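How Does a Robot Know How Hard to Squeeze?

Try something for me. Pick up an egg. (Ask first, and do it over the sink!) Now pick up a big heavy book. Did you think about how hard to squeeze? I bet you didn't. Your hand just knew. Your skin felt the shell, your brain remembered every egg you ever held, and your fingers did the rest while you were thinking about lunch.

Robots don't get any of that for free. Somebody has to work it out for them, and at the Cikton workshop in Asville, that somebody is me. I test robot hands. Yes, it's a real job, and yes, I get to play with blocks.

What's a gripper?

A gripper is the part at the end of a robot arm that grabs things. We call it a hand, but lots of grippers don't look much like yours. Some have two fingers that slide together like a pair of tongs. Some have three. Some don't have fingers at all, just a suction cup, like the end of a toy dart. Some are soft and squishy and wrap around things like an octopus.

So which one is best? That's a bit like asking which shoe is best. Flippers are great for swimming and terrible for soccer. The only way to find out which gripper suits which job is to try it, write down what happens, and try it again. And again. My notebook for this project (the project is called Grecu, and no, I didn't pick the name) has 1,407 tries in it so far. My handwriting gets worse as you go along.

The cube test

I always start with a cube, because a cube is kind to a robot. It has flat sides, and the flat sides come in pairs that face each other. Put a fingertip on one side and a fingertip on the opposite side, push them toward each other, and the cube stays put.

What holds it there is friction. Friction is the rubbing force between two things that touch. Rub your hands together fast and you'll feel it getting warm. When a fingertip presses on a block, friction stops the block from sliding down. Press harder and you get more friction. Use a grippier fingertip and you get more friction too, without pressing harder, and that's very handy when the thing you're holding is a strawberry.

Look at where the fingertips are touching the blue cube. They're pressing on its sides, and there's a space between the cube and the palm. A lot of grabs work like this. It's called a pinch grip, and you use one every time you pick up a coin or a pea. 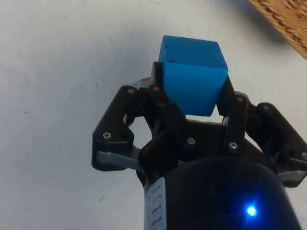 The ball test

Now for the tricky one. Put a marble on the table and try to pick it up with two pencils, one in each hand. Go on, I'll wait.

It scooted away, didn't it? Mine always does. A ball has no flat sides. A flat fingertip only touches it in one small spot, and if the two spots aren't exactly across from each other, the ball squirts out sideways and you're crawling under the furniture. I have spent a lot of my working life under furniture.

There are a few ways to help. You can make the fingertips soft, so they squash a little and touch more of the ball. You can make them curved, like a spoon. You can add another finger, so the ball has fewer places to escape to. Or you can get much, much better at aiming.

Aiming is the camera's job, and we try out cameras as well as grippers. One camera can ride along close to the gripper, so it gets a great view of the fingers. The trouble is that it can't see much else, and the fingers get in the way! Another camera can stay still and look at the whole table. It sees the basket, the ball and both cubes all at once, but each thing looks pretty small. I like using the two kinds together. It's like playing catch with your eyes on the ball while a friend on the porch yells "Left a bit!"

On our table the ball is green and the cubes are red and blue. Bright colors on a white cloth are easy for a camera to pick out. A white ball on a white cloth would be a mean trick to play on a robot, so of course I've done that too.
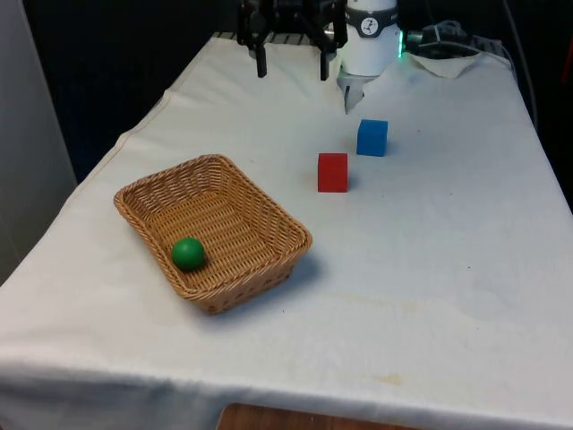
Keeping it fair

Say I test one gripper in the morning with the cubes close together, and another gripper in the afternoon with the cubes far apart. The second one does better. Is it a better gripper, or did it just get an easier table? I have no idea, and now I've wasted a whole day.

A fair test means you change one thing and keep everything else the same. Same cubes, same ball, same basket, same lights. If I want to compare grippers, then the gripper is the only thing I swap. If I want to compare cameras, the gripper stays on and I leave it alone, even if I'm itching to fiddle with it.

You also need lots of tries. If you throw one basketball and it goes in, are you a superstar? Maybe you were lucky. Throw 100 and we'll know. When I finish a set of tries I count up how many went right, and I write down the bad ones just as carefully. I learn more from the bad ones anyway. "Dropped it" isn't much use. "Left finger touched first and pushed the ball away" tells me what to fix.

Every new try needs a starting layout, with each thing in its place. On a good layout the objects have some space between them, so the gripper's fingers can get down around one without bumping its neighbor. 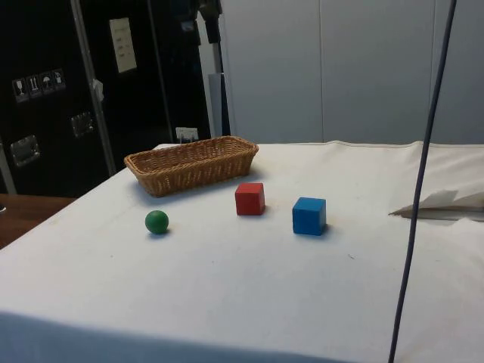 Ball, red cube, blue cube and an empty basket, all on the white cloth.

Try it at home

You can run your own gripper test at the kitchen table. You'll need:

A pair of kitchen tongs
A pair of chopsticks or two pencils
A block, a small ball and a sock
A bowl
Paper to write on

Put the block, the ball and the sock on the table. Use the tongs to move each one into the bowl. Do that ten times and write down every drop. Then do the same with the chopsticks. Which tool was better with the ball? Was the same tool better with the sock?

Next, wrap a rubber band around each tip of the tongs and do it all over again. You just changed the friction! See if your numbers change too.

For extra difficulty, close one eye. It's harder to tell how far away things are, and that's a problem robots with a single camera have to deal with all day long.

If you find a thing that none of your grippers can pick up, draw it and bring it along to our next open morning in Iltport, on Sunday. I'll have the tongs ready, and plenty of rubber bands.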